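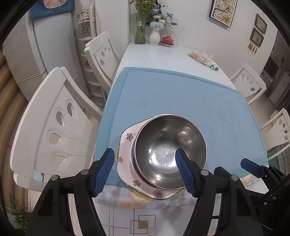
Okay, how I record a table-setting demo with the hand-held gripper so the policy can learn from it!

Start with the pads open over the bowl and hold still for two seconds. Close on the rim, lift straight up, then move (slowly, shiny steel is rough on tracking). Put it down, open, back off, done.

I do four takes, then nudge the plate a little and go again. If you fumble a grasp, toss that take – Tamás kept his and we spent December cleaning up.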